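Kodstead: dados de alojamentos de férias

Conjunto de dados com as fichas dos alojamentos de curta duração de Flavodley, preparado para quem precisa de comparar casas, chalés e apartamentos por capacidade, época e comodidades. A recolha foi feita por Thư Ngô; a limpeza dos campos e a manutenção dos ficheiros estão a cargo de Tâm Huỳnh.

Conteúdo

O ficheiro principal, alojamentos.csv, tem 183 linhas, uma por alojamento. Cada linha tem 17 colunas. A codificação é UTF-8, o separador é o ponto e vírgula e as casas decimais usam vírgula. Quem abrir o ficheiro em Python deve indicar sep=";" e decimal=",".

O ficheiro epocas.csv liga cada alojamento às suas épocas de preço pelo campo id_aloj. Um alojamento pode ter várias épocas, e as datas de início e fim contam ambas como noites incluídas.

Campos principais

id_aloj: identificador interno, não muda entre versões.
tipo: casa, chalé, apartamento ou quarto.
zona: Uvavwood, Khương ou centro.
lotacao: número máximo de hóspedes, incluindo sofás-cama.
lotacao_camas: o mesmo, sem sofás-cama.
area_m2: área interior. Terraços e varandas ficam no campo area_ext.
piso: 0 para rés do chão; negativo para pisos abaixo do nível da rua.
estac: S, N ou P (pago à parte).
caucao: valor em euros, vazio quando não é pedida.
animais: S, N ou C (sob consulta).

Os restantes campos estão explicados em campos.txt.

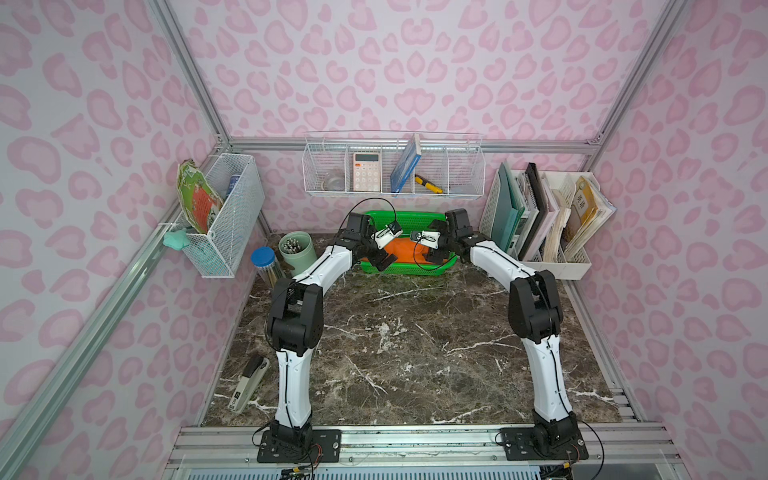
Última alteração desta página: 23 de junho de 2023

Origem dos dados

As fichas foram preenchidas a partir de um questionário enviado aos proprietários em março. Os que não responderam por escrito foram contactados por telefone, e nesses casos o campo fonte tem o valor TEL. As respostas por telefone têm mais lacunas, sobretudo na área exterior e nas regras de entrada tardia.

Em Uvavwood, quase 40 fichas vieram de uma única agência, que indica a lotação sempre com sofás-cama. Para essas fichas, lotacao_camas está vazio. Não foi estimado.

Os preços são por noite e por alojamento, com roupa de cama. A limpeza final aparece em separado, no campo limpeza, mesmo quando é obrigatória.

Limitações conhecidas

A distância ao centro é medida em linha reta. Nas casas de Khương, do outro lado do rio, o percurso a pé é bastante mais longo do que o número sugere.

O campo vista foi preenchido pelos próprios proprietários e não foi verificado. Recomendamos não o usar como filtro.

Há 60 alojamentos sem coordenadas, a pedido dos donos. Têm zona, mas não aparecem no mapa de demonstração.

Dois apartamentos do mesmo prédio podem partilhar a morada e o número da porta. Para os distinguir, usar id_aloj e nunca a morada.

Dados pessoais

Nomes, telefones e endereços de correio eletrónico dos proprietários foram retirados antes da publicação. Os textos livres foram lidos um a um e as referências a pessoas foram apagadas. Se encontrar alguma que tenha escapado, avise Tâm Huỳnh, indicando o id_aloj e o nome do campo.

Utilização

O conjunto pode ser usado e redistribuído com indicação da origem: "Kodstead, dados de alojamentos de Flavodley". Não serve para fazer reservas nem para confirmar disponibilidade.

Correções às fichas são aceites em formato CSV, com id_aloj, nome do campo, valor antigo e valor novo. Pedidos sem o valor antigo são devolvidos.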